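Des nouvelles de Trullik, notre planificateur à deux bras

Il y a un moment que nous ne vous avions pas donné de nouvelles de Trullik, et plusieurs d'entre vous nous ont gentiment écrit pour savoir si le projet respirait encore. Il respire, et même très bien ! L'hiver a été consacré presque entièrement à la partie la moins visible du logiciel, celle qui décide lequel des deux bras a le droit de passer en premier quand ils travaillent au-dessus du même plateau.

Pour les nouveaux venus (soyez les bienvenus, vous êtes plus nombreux à chaque envoi), un petit rappel s'impose. Nous simulons une table, deux bras et quelques supports verticaux de couleurs différentes, entre lesquels il faut se faufiler sans rien bousculer. Avec ses anneaux et ses tiges minces, l'exercice a l'air d'un jeu pour enfants, et c'est bien pour cela que nous l'aimons : les erreurs de planification y sautent aux yeux, même pour quelqu'un qui n'a jamais ouvert un journal d'exécution.
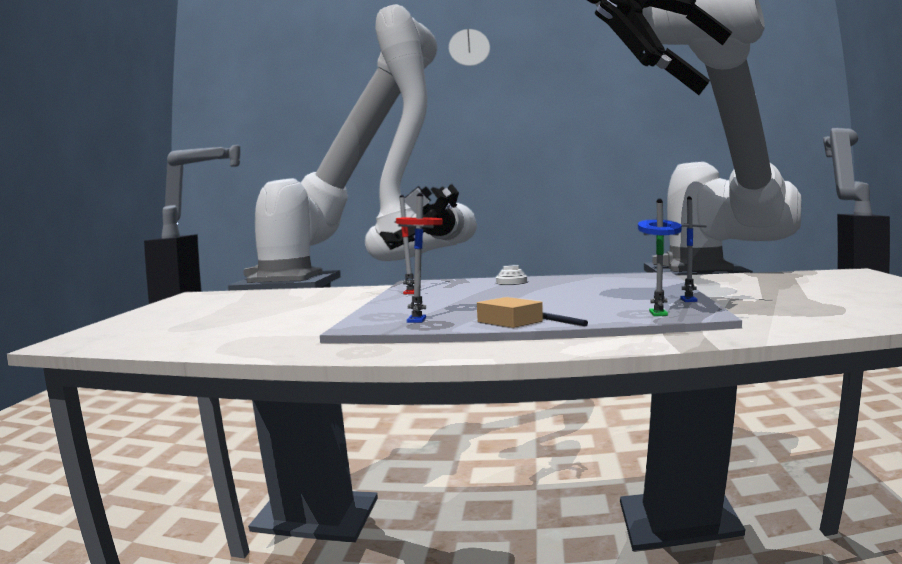

Jusqu'en décembre, chaque bras calculait sa trajectoire dans son coin et un arbitre venait ensuite vérifier que les deux volumes balayés ne se croisaient pas. L'arbitre disait souvent non, on recommençait, et l'on pouvait attendre longtemps devant deux bras immobiles et très polis. Zsófia Deák a proposé de renverser l'ordre des choses et de réserver l'espace par petites tranches de temps, un peu comme on réserve une salle de réunion. Un bras annonce où il compte se trouver, l'autre en tient compte dès le départ, et l'arbitre n'intervient plus que pour les cas vraiment embrouillés. Sur notre série de 200 scénarios, il nous en reste 3 qui se bloquent, et nous les connaissons maintenant si bien que nous leur avons donné des petits noms.

L'autre grand chantier concerne la perception, et là je dois vous parler des ombres. Quand la caméra est montée près du poignet, elle regarde le plateau sous des angles parfois très raides, et les ombres des bras et des tiges s'y superposent en grandes formes grises. Notre ancien module de segmentation, Hondside, prenait volontiers une ombre bien nette pour un obstacle et demandait au planificateur de la contourner avec un soin touchant. La nouvelle version compare la couleur de la surface des deux côtés du contour, puis attend que la caméra ait un peu bougé avant de se prononcer. C'est une idée toute simple, que nous aurions pu avoir plus tôt, et je remercie l'équipe de Wendico d'avoir insisté pour qu'on l'essaie.
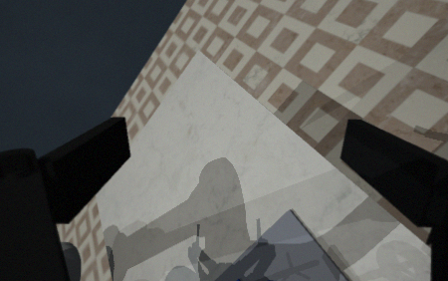
Les poignets et le piège de l'angle 3,141

Je ne résiste pas au plaisir de vous raconter notre plus belle chasse au bogue de la saison. Certaines trajectoires se terminaient par un tour complet du poignet, sans utilité apparente, et toujours au moment de s'approcher d'un support. Nous avons soupçonné le solveur, puis les limites articulaires, puis (à tort, pardon !) la mise à jour de Piątek, l'outil qui nous sert à rejouer les exécutions pas à pas. Le coupable était une borne écrite à la main, 3,141, dans un vieux fichier de configuration : la consigne pouvait tomber juste au-delà, et le planificateur repartait alors de l'autre côté pour retrouver une valeur permise. Une constante propre et un test de plus, et les poignets se tiennent tranquilles.

Le test en question rejoue 100 approches avec des inclinaisons tirées au hasard, y compris celles où les doigts de la pince occupent une bonne partie de l'image. Il tourne désormais chaque nuit avec les autres, et Piątek garde la trace complète de chaque échec.
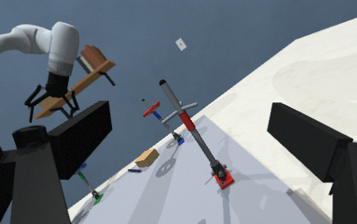
Peut-on essayer Trullik avec un seul bras ?

Il suffit de ne déclarer qu'un bras dans le fichier de description de la cellule : la réservation d'espace se désactive d'elle-même et le reste du planificateur fonctionne comme d'habitude. Écrivez-nous si votre modèle de pince n'est pas encore dans la liste, nous ajoutons volontiers ceux qu'on nous envoie, et Zsófia relit chaque contribution.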